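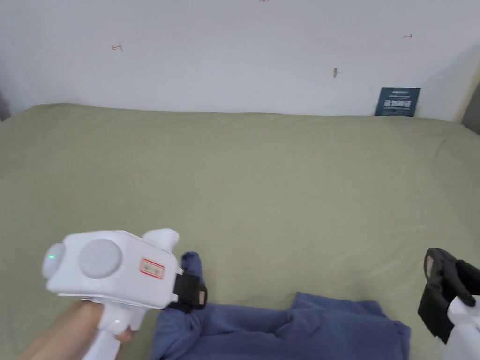 Station 2, left gripper closed on a fold of blue fabric.

Gripper Maintenance Forum > Hand-Held Units > Setup and Care
Topic: Jaw care and setup procedure for the paired grippers at Station 2

R_Tomaszewski (Moderator)
Posted Mar 7, 2021

Colleagues,

The following is submitted for review before it replaces the existing work instruction for Station 2. The current instruction was written in December for the Pellska fixture, and several of its steps do not apply to a pair of hand-held grippers used over a bed.

1. Before the shift, each unit is to be inspected with the power off. The operator opens the jaws fully by hand and checks both faces for lint, thread and cracked edges.
2. The jaw faces are to be wiped with a dry, lint-free cloth. Solvent is not permitted on the pads.
3. The fasteners on the jaw attachment are to be checked with the short driver in the station drawer. No fastener is to be tightened while the jaws are closed.
4. Each unit is then switched on and cycled open and closed on nothing before it is given any fabric.
5. The left unit is tested first, on a single layer of cloth, and then the right.
6. Jaw pads are to be replaced at 100 hours of recorded use.

Please reply with objections by section number.

Renata Tomaszewski
Station Maintenance, Vurkance

dhollis_maint
Re: Jaw care and setup procedure

I have no objection to sections 1 through 4. With respect to section 5, a single layer is not a sufficient test. A worn pad will hold one layer lying on the bed and then release the same garment when both units lift and spread it. The weight of the cloth pulls at both corners at once, and a pad that is polished on one side will let go first on that side.

I propose that section 5 be amended to require a two-handed lift of a full garment, held clear of the bed.
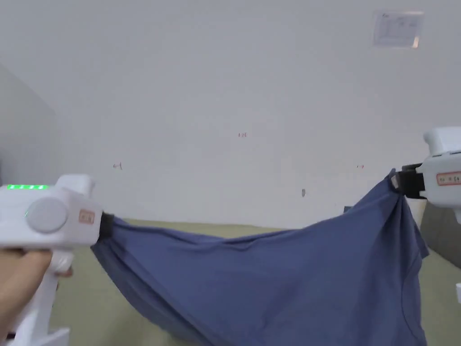
The test garment should be the same one on every occasion and should be kept at the station. If a different garment is used each time, the result cannot be compared with the previous entry in the log. The lift should be held long enough for the operator to look at both jaws in turn, and any creeping of the cloth should be recorded against the unit concerned.

I would also ask that the log have separate columns for the left and right units. At present they share one column, and we have no means of knowing which side has been giving trouble.

kestrel_qa
Re: Jaw care and setup procedure

The two-handed lift is acceptable to Quality. The separate columns are overdue.

I must object to section 6. The figure of 100 hours was carried over from the Keltico pads, which are of a harder compound. The pads now in stock are softer. The log for the last set at Station 2 records the first slip on the left unit at 75 hours, and I request that the interval be set there. It would be preferable to discard a pad early than to repeat a day of work.

dhollis_maint
Re: Jaw care and setup procedure

I do not agree. One slip on one side does not establish an interval. The same log shows that the left jaw had not been wiped that morning. If section 2 is followed, the pads should reach 100 hours without difficulty. Pads are ordered in lots, and the lead time from Eskildsen is not short.

p.arnesen
Re: Jaw care and setup procedure

May I raise a matter that the draft does not address? There is no section on the bed.
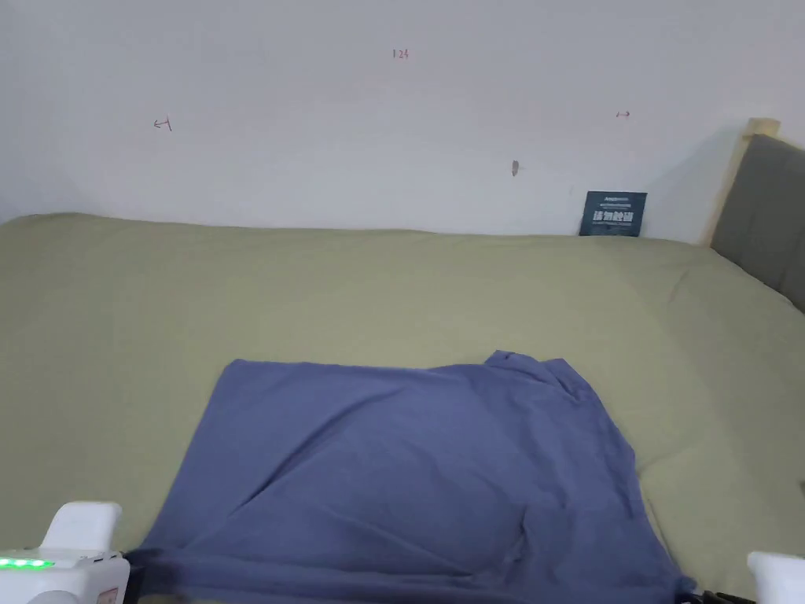
Grip faults are frequently entered against the jaws when the cause is the bed surface. If the sheet is loose, the jaw picks up sheet together with garment, and the operator sees only that the cloth did not rise as expected. The green sheet at Station 2 should be pulled smooth and tucked before the jaws are tested, with particular attention to the right side, where it tends to form a diagonal fold toward the headboard. The card leaning against the wall at the far edge of the bed should be given a fixed position in the instruction or put away, for an item that is left in view ought to be in the same place each time. The test garment may be spread as loosely as the operator wishes.

I would place this between sections 4 and 5.

R_Tomaszewski (Moderator)
Re: Jaw care and setup procedure

Thank you. The section on the bed is accepted and will be numbered 5, with later sections renumbered. The two-handed lift and the separate log columns are also accepted.

On the pad interval, I have read form 218 for both units. The entries support Mr. Hollis as to the missed wipe. They do not rule out the position taken by Quality. As an interim measure, pads will be inspected under the lamp at 75 hours and replaced at 100, or at once if the surface is shiny. Both figures will be reviewed when the present stock has been used.

kestrel_qa
Re: Jaw care and setup procedure

Quality accepts this as an interim measure only. Our objection to the longer interval should remain on record.

One further request. The single-layer check should be kept as a first step before the lift, performed one side at a time, with the other unit open and well clear of the cloth. 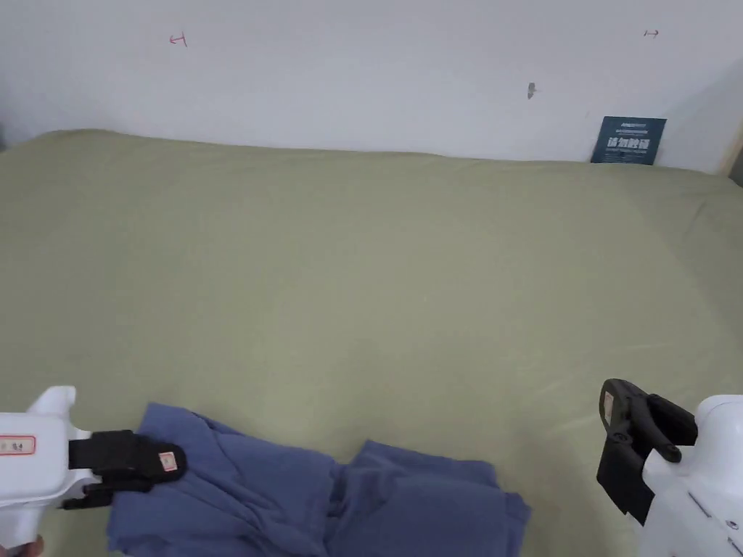
An operator who closes both units together cannot say which of them was late. The order should be left, then right, then both, and the log should be filled in after each step. Entries made from memory at the end of the shift have caused most of our queries.

dhollis_maint
Re: Jaw care and setup procedure

Agreed on the order. On the interval I maintain my view.

Could the moderator confirm whether the short driver is still in the drawer? It was signed out to the Pellska fixture and I do not see a return.

R_Tomaszewski (Moderator)
Re: Jaw care and setup procedure

It has not been returned. A second driver has been requested. Until it arrives, section 3 is to be carried out with the one from the main tool crib, signed out by name.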